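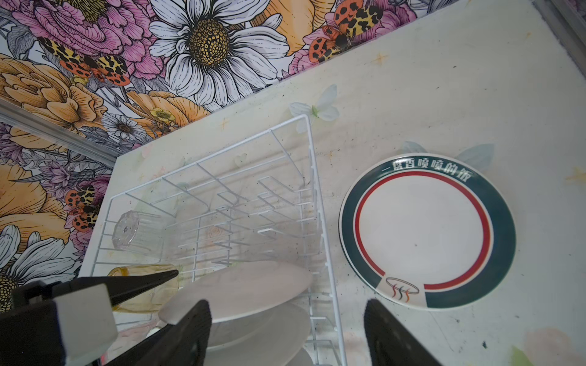 ¿Debe un ayuntamiento sustituir la botella de vidrio retornable por la de un solo uso cuando esta última resulta más barata de recoger?

La decisión corresponde a cada corporación, pero el precio de la recogida no basta para justificarla, y los municipios que aún conservan un sistema de devolución harían bien en mantenerlo mientras no dispongan de un cálculo completo.

Opinión | Residuos y consumo | Tribuna

Buscar en el sitio Introduzca su búsqueda Buscar

El valor de devolver el envase

25 de abril de 2026

El debate sobre los envases retornables ha vuelto a los plenos municipales por una vía poco noble, la del presupuesto. En Sostcombe, la corporación estudia desde enero la supresión de los puntos de devolución de vidrio instalados en los comercios de barrio. En Nidport, donde el sistema nunca se extendió más allá del casco antiguo, se propone directamente no renovarlo. Los dos expedientes comparten un mismo argumento: el contenedor de la calle recoge más kilos por cada euro invertido.

El argumento es correcto en sus propios términos. Un camión que vacía contenedores en una avenida mueve en una mañana un volumen que ninguna tienda de alimentación podría almacenar en su trastienda. Ahora bien, el kilo recogido es una unidad engañosa. Una botella que se rompe, se funde y se vuelve a moldear computa igual que una botella que se lava y se llena de nuevo, pese a que la primera exige un horno y la segunda una línea de lavado. Quien compara ambos sistemas por el peso de lo recogido está comparando dos operaciones distintas con la báscula de una sola.

Conviene recordar en qué consiste la reutilización y en qué se diferencia del reciclaje, porque los documentos municipales confunden con frecuencia los dos términos. Reutilizar es conservar el objeto. Reciclar es conservar el material. La jerarquía de residuos que inspira la legislación europea sitúa la primera operación por delante de la segunda, y lo hace con buen criterio, aunque luego los indicadores con los que se evalúa a los municipios premien casi exclusivamente el reciclaje. De esa incoherencia nacen expedientes como los que ahora se discuten.

La cuestión del depósito

El depósito de Sostcombe está fijado en 4 céntimos por botella pequeña y no se ha revisado desde su implantación. Es una cantidad simbólica y, como todo lo simbólico, ha dejado de mover conductas. Los servicios técnicos señalan que la tasa de devolución desciende y presentan ese descenso como prueba de que el vecindario ha perdido interés. Cabe una lectura más sencilla: un depósito que no se actualiza equivale, con el paso de los años, a la ausencia de depósito.

No se pide aquí una cuantía elevada. Un depósito excesivo castiga a los hogares que compran al día y carecen de liquidez para adelantar dinero por sus envases, y puede favorecer un mercado informal de botellas que los comercios no están en condiciones de controlar. Se pide que la cuantía se revise con periodicidad y que la revisión figure en la ordenanza, de modo que no dependa de la voluntad de cada equipo de gobierno.

El papel del comercio

Los establecimientos pequeños soportan la parte más ingrata del sistema. Reciben cajas sucias, ceden metros de almacén y atienden devoluciones en horas de mayor afluencia. La ordenanza vigente obliga a participar a los locales de más de 200 metros cuadrados y deja a los demás la adhesión voluntaria, lo que ha producido un resultado paradójico: las grandes superficies cumplen con una máquina situada junto al aparcamiento, y la tienda de barrio, que era el lugar natural de la devolución, se retira poco a poco por falta de compensación.

La cooperativa Nirow, que embotella zumos y sidra en envase propio, ha planteado una solución razonable. Propone abonar al comercio una cantidad fija por caja completa y encargarse del transporte de vuelta en los mismos vehículos que efectúan el reparto. El camión que llega lleno se marcha también cargado. La propuesta no requiere subvención, aunque sí una caja normalizada, y en ese punto se halla bloqueada, pues los embotelladores de la comarca emplean 3 formatos incompatibles entre sí y ninguno desea asumir el coste de la conversión.

Corresponde a la administración intervenir en este punto. La normalización de envases es una tarea discreta, sin inauguraciones ni placas, y quizá por ello se pospone. Sin ella, cada productor mantiene su propio circuito cerrado, con sus propias botellas vacías viajando a su propia planta, y el coste unitario se dispara. Con ella, la botella de uno puede ser lavada por otro, y la distancia entre el consumidor y la planta se reduce a la más cercana.

Objeciones que merecen respuesta

Se objeta, en primer lugar, el consumo de agua. El lavado industrial la emplea en cantidad, y en una comarca con restricciones estivales el asunto no es menor. La respuesta pasa por exigir circuitos de recuperación en las plantas y por publicar los consumos reales. La planta de Toom, única de la zona con capacidad suficiente, no ha hecho públicos los suyos, y sería deseable que cualquier convenio incluyera esa obligación.

Se objeta también la distancia. Un envase de vidrio pesa, y transportarlo vacío a lo largo de 500 kilómetros anula buena parte de la ventaja obtenida al no fabricarlo de nuevo. La observación es justa y delimita el ámbito de la reutilización: las bebidas de producción cercana. Nadie sensato propone devolver a origen el vino de otro continente. Extraer de ese caso extremo una conclusión general, como hace el informe de Nidport, es un error de método.

La tercera objeción se refiere a la comodidad. Se sostiene que el ciudadano no desea guardar botellas en casa, enjuagarlas y cargar con ellas hasta la tienda. Es posible. Tampoco deseaba separar los residuos en varias bolsas, y hoy lo hace con normalidad donde el servicio funciona bien. La experiencia aconseja prudencia ante las afirmaciones sobre lo que el vecindario está o no dispuesto a hacer, sobre todo cuando quien las formula no lo ha consultado.

Lo que debería decidirse

Antes de suprimir un servicio existente procede medirlo. La corporación de Sostcombe dispone de los datos de devolución por establecimiento, pero no de los costes evitados en fabricación, ni de una estimación de lo que supondría una caja común. Sin esas dos partidas, el expediente compara un gasto conocido con un beneficio que se ha dado por nulo. Un aplazamiento de la votación hasta contar con ambas cifras no perjudicaría a nadie, y permitiría incorporar al texto la revisión del depósito y la compensación al pequeño comercio.

En cuanto a Nidport, el plazo de renovación sigue abierto. Esta tribuna entiende que la prórroga del sistema actual, aun limitado al casco antiguo, resulta preferible a su desaparición, puesto que volver a levantar una red de puntos de devolución desde cero costaría bastante más que sostener la que ya existe.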